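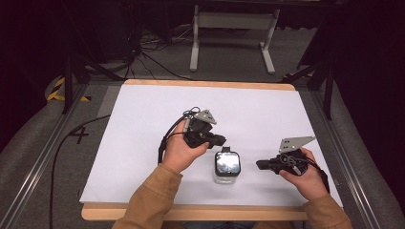
Mit Pendo Shirima über Vorratsgefäße zu reden, hatte ich mir als nette halbe Stunde vorgestellt. Um zehn Uhr morgens habe ich bei Duka geklingelt, kurz vor zwei saß ich immer noch da (und hatte inzwischen dreimal Tee bekommen). Der Laden verkauft Gewürze, Tee und alles, worin man Gewürze und Tee aufheben kann, und Pendo hat zu jedem Deckel eine Meinung.

»Die meisten kaufen zu groß«, sagt sie gleich zu Beginn. »Sie sehen im Regal so ein schönes Litergefäß und füllen dann drei Löffel Kreuzkümmel hinein. Der liegt da unten mit ganz viel Luft obendrauf und riecht nach zwei Monaten nach Pappe.« Ich habe genickt und an meine eigene Küche gedacht. Bei mir ist es Majoran.

Also klein. Wie klein denn, wollte ich wissen, und da wurde es richtig schön kompliziert. Für gemahlene Sachen empfiehlt sie etwas, das man in einer Hand hält und mit der anderen öffnet, und gefüllt wird bis knapp unter den Rand. 200 Gramm Paprikapulver auf Vorrat findet sie für einen Zweipersonenhaushalt schon gewagt – es sei denn, man kocht jeden Tag Gulasch!
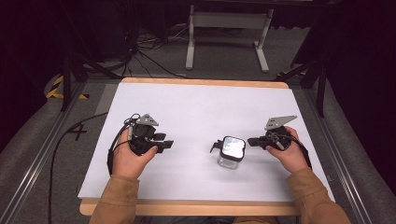
Klein und durchsichtig, mit eckigem, schwarz gerandetem Deckel.

Eckige Deckel verteidigt Pendo übrigens mit Leidenschaft. »Rund ist hübsch, aber rund rollt in der Schublade herum und lässt überall Lücken. Eckig schiebst du nebeneinander, fertig.« Sie hat zu Hause 69 Gewürzgefäße, alle aus der Reihe Stirnier, und die stehen nach Farbe des Inhalts sortiert. Nach Farbe! Ich habe gefragt, wie sie da den Zimt von der Muskatnuss unterscheidet. »Nase«, sagt sie, und dann, etwas leiser: »Und Etiketten auf der Unterseite.«

Warum auf der Unterseite? Sie will das Gewürz sehen und kein Papier. Im Februar hat sie damit eine Kundin so überzeugt, dass die am nächsten Tag mit einer Tüte voller alter Gläser kam und alles umgefüllt haben wollte. Das haben sie dann zusammen auf der Ladentheke gemacht, mit einem Trichter aus Backpapier.

Beim Thema Schließen wird sie streng. Zuerst der Rand: mit einem trockenen Tuch abwischen, ein Krümel Salz genügt, und der Deckel sitzt schief. Nie über dem dampfenden Topf streuen, lieber einen Löffel nehmen. Und frisch gespülte Gefäße bleiben bei ihr über Nacht offen stehen, den Deckel legt sie daneben. Ich spüle, schüttle einmal und fülle sofort wieder ein, was ich ihr lieber verschwiegen habe. 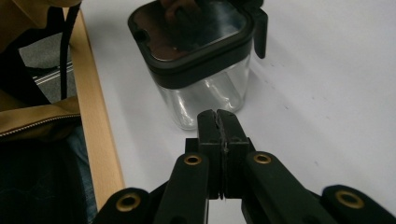
Kerubo Tanui hält von der ganzen Durchsichtigkeit wenig. Gewürze gehörten ins Dunkle, warf sie vom Nebentisch ein, in eine Blechdose oder wenigstens in den Schrank, und wer sein Curry auf der Fensterbank ausstelle, könne auch gleich Sägemehl nehmen.

Pendo lacht darüber, gibt ihr aber halb recht. »Schublade ist auch dunkel«, sagt sie. »Da habe ich beides.« Auf die Fensterbank kommt bei ihr nur Salz.

Zum Schluss wollte ich noch wissen, was sie selbst niemals umfüllt. Vanilleschoten, kam sofort, die bleiben in ihrem Röhrchen. Und Backpulver, wegen der Anleitung auf dem Tütchen, die sie sich seit Jahren nicht merken kann.

Diese Website verwendet Cookies, um Ihnen ein besseres Leseerlebnis zu bieten. Alle akzeptieren Nur notwendige Einstellungen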